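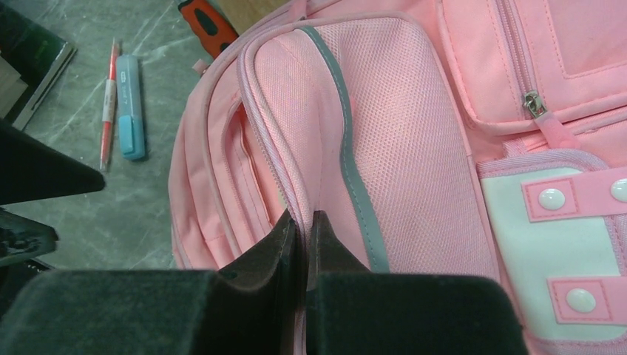

## 4강. 가방의 소재와 봉제

담당: Sevim Dursun

지난 시간에는 가방의 역사와 기본 형태를 공부했습니다. 이번 시간에는 천, 안감, 망사, 시접의 순서로 공부합니다. 한국어 용어가 교재와 공장에서 서로 다른 경우가 있어서 저는 두 가지를 같이 쓰겠습니다. 제가 잘못 쓴 용어를 발견하면 수업 후에 알려 주시면 감사하겠습니다.

### 1. 겉감

가방의 겉감으로 가장 많이 쓰는 합성 섬유는 나일론과 폴리에스터입니다. 나일론은 마찰에 강하고 가볍지만 햇빛을 오래 받으면 색이 변하기 쉽습니다. 폴리에스터는 햇빛에 비교적 강하고 물을 적게 흡수합니다. 그래서 야외에 오래 두는 가방이라면 폴리에스터를 먼저 검토합니다.

실의 굵기는 데니어(D)로 표시합니다. 실 9,000미터의 무게가 1그램이면 1데니어입니다. 200D 천은 얇고 부드러워서 접는 가방이나 안감에 많이 씁니다. 숫자가 크면 무조건 튼튼하다고 생각하는 학생이 매년 있습니다. 그러나 짜는 방법과 코팅도 강도에 영향을 줍니다. 같은 200D라도 밀도가 낮은 천은 바늘구멍에서 먼저 찢어집니다.

코팅은 보통 천의 안쪽 면에 합니다. PU 코팅은 부드럽고 가볍습니다. PVC 코팅은 두껍고 모양을 잘 유지하지만 추운 곳에서 딱딱해집니다.

### 2. 망사(메시) 주머니

망사는 무게가 가볍고 안에 있는 물건이 보이는 장점이 있습니다. 앞주머니에 쓰는 경우와 옆 물병 주머니에 쓰는 경우는 조건이 다릅니다.

- 앞주머니: 면적이 넓으므로 처지지 않아야 합니다. 잘 늘어나지 않는 촘촘한 망사를 고르고, 모서리는 둥글게 재단합니다.
- 옆주머니: 물병이 들어가야 하므로 늘어나는 망사를 쓰고 입구에 고무 밴드를 넣습니다.
- 내부 칸막이: 힘을 적게 받으므로 얇은 망사도 괜찮습니다.

모서리를 직각으로 만들면 힘이 한 점에 모입니다. Birsen Çetinkaya 선생님의 실습에서 직각 주머니와 둥근 주머니를 같은 천으로 만들어 당겨 볼 예정이니, 그때 찢어지는 위치를 공책에 그려 두십시오.

### 3. 시접과 파이핑

시접은 바느질 선의 바깥에 남기는 천입니다. 우리 수업에서는 10밀리미터를 기준으로 합니다. 곡선 부분은 가위집을 넣은 다음에 뒤집습니다. 가위집이 바느질 선에 너무 가까우면 나중에 구멍이 생깁니다.

파이핑은 가는 끈을 바이어스 천으로 싸서 두 장의 천 사이에 끼우는 방법입니다. 현장에서는 “파이핑 친다”라고 말하는 것을 들었습니다. 파이핑이 있으면 가방의 윤곽이 분명해지고, 가장자리의 천이 직접 닳는 것을 줄일 수 있습니다. 단점은 작업 시간이 늘어나는 것입니다. 초보자는 곡선에서 끈이 밀리기 때문에 외발 노루발을 사용하고 천천히 박습니다.

| 부분 | 권장 봉제 | 주의할 점 |
|---|---|---|
| 어깨끈 연결부 | X자 박기 | 실이 겹쳐서 바늘이 부러질 수 있음 |
| 망사 가장자리 | 바이어스 싸기 | 망사를 당기면서 박지 않음 |
| 바닥 둘레 | 두 줄 박기 | 첫 줄과 간격을 일정하게 |
| 지퍼 양 끝 | 되돌아박기 | 지퍼 이빨 위를 박지 않음 |

### 4. 사례: Pretunell의 원가표

나누어 드린 표는 작은 가방 회사 Pretunell의 어린이용 가방 원가표입니다. 한 번에 819개를 생산할 때와 2,747개를 생산할 때를 비교했습니다. 수량이 늘면 원단 단가는 내려가지만 파이핑 작업비는 거의 그대로입니다. 사람이 손으로 방향을 잡아야 하는 작업이어서 그렇습니다. 표의 ‘부자재’ 항목에는 지퍼, 버클, 실이 모두 들어 있으므로 따로 더하지 마십시오.

### 5. 과제

집에 있는 가방을 하나 골라서 다음 내용을 세 쪽 이내로 씁니다.

1. 라벨에 적힌 소재의 이름과 비율. 라벨이 없으면 없다고 씁니다.
2. 가장 많이 닳은 부분과 그 부분의 봉제 방법.
3. 주머니 하나의 패턴 스케치. 시접을 반드시 표시합니다.

과제는 6월 마지막 수업 전까지 조교 Candela Ortuño에게 냅니다. 스케치는 연필로 그려도 됩니다. 다음 시간에는 지퍼의 종류를 공부하므로, 고장 난 지퍼가 있으면 가지고 오십시오.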